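## 4. Faults and safety

Group members: Wilma Skinner, Murdo Lennox, Fiona Purves
Supervisor: Rogelio Samonte

The most serious fault came in August, on the third day of testing the bathroom counter task. The arm was told to reach for an item beside the sink and stop above it. It kept moving down and pressed on the countertop until Murdo hit the emergency stop. The log shows 27 newtons at the wrist. Our limit in the config file was 15, but the check never ran.

We traced it to the force sensor node. It had lost its connection and was sending the last good reading over and over. The controller saw a steady low value and treated it as normal. There was no timestamp check on the message, so a frozen reading looked the same as a live one.

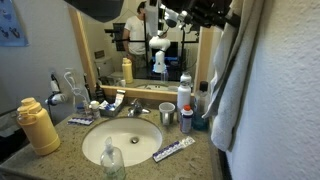 We added a watchdog that stops the arm if a reading is more than 150 ms old. Fiona tested it by unplugging the sensor cable during slow moves over a foam block. It stopped the arm each time except once, when the cable was only half out and the signal came and went. For that case we now also stop after 3 dropped messages in a row.

The mirror caused a separate problem. The depth camera returned points behind the glass, and the planner treated them as open space. One planned path went straight through the mirror. Wilma caught it in the preview before it was run. We put a flat keep-out zone over the mirror by hand, which has to be measured again whenever the base is moved.

Still open:

- The stop button is on a short cable and can't be reached from the doorway.
- Log files are cut at 4000 lines, so we lost the start of the first fault.
- The keep-out zone is not saved with the task file.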